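3 min read

7. Door test in the sim (do this before the real arms)

1. Load the house scene. Robot goes on the wood floor, facing the doorway.
2. Set arm speed to 300. Not 2000 — that's the default and its way too fast.
3. Bring the right gripper in low, near the handle. Stop there.
4. Left arm up, clear of the frame.

Note: gripper over the door frame on screen isn't always a hit. Check the contact log.

CAUTION: keep the shop arms unplugged while the sim is runing. Same port. 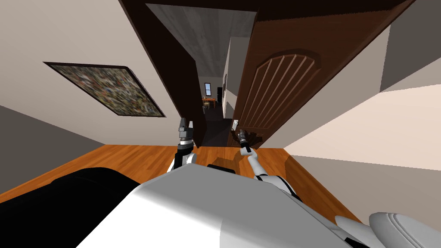 5. Save the pose, then run the pull. Error 331 = reload, go back to step 2.

Related
Wiring the Fendis board
Gripper calibration

Questions: Theda Heitmann, Memesholm workshop
Back to top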